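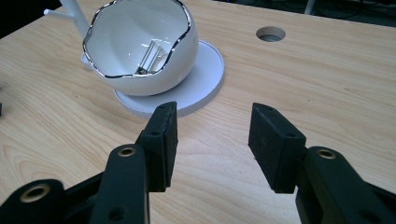

Wood grain is the pattern made on the surface of a piece of wood by the fibers and growth rings inside it. The word is also used for the direction the fibers run, which matters more to a woodworker than the pattern does. A board is said to be worked "with the grain" or "against the grain." The pattern depends mostly on how the log was cut. Flat-sawn boards, cut at a low angle to the rings, show wavy lines and loose arcs, as on the pale tabletop under the white eggshell-shaped bowl. Quarter-sawn boards show straight, narrow lines and tend to move less with changes in humidity.

Types of grain

Straight grain runs parallel to the length of the trunk. Spiral grain winds around it as the tree grows. Interlocked grain changes direction every few years and is common in tropical species. It is hard to plane cleanly. Curly grain, found in some maples, gives a rippled look that is valued for instrument backs.

Grain and texture are often confused. Texture refers to the size of the cells. Oak and ash have large pores and are called coarse, or open-grained. Maple, birch and beech have small pores and are called fine, or close-grained.
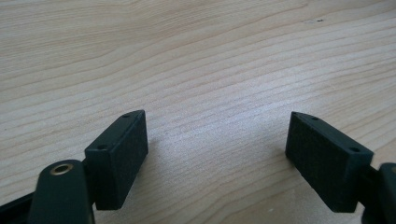 Open-grained woods are sometimes treated with a paste filler before varnishing so that the pores do not show as pits in the finish. Close-grained woods seldom need it, but several of them take stain unevenly and may come out blotchy.

Regional use

In the Voswood district, furniture shops traditionally sorted boards by grain before pricing them. The Flolteck sawmill kept a reference set of 300 samples for this purpose, each 6 inches long. Straight-grained stock went to chair makers, and figured boards were set aside for table tops and cabinet doors.

See also: Quarter sawing; Growth ring; Wood finishing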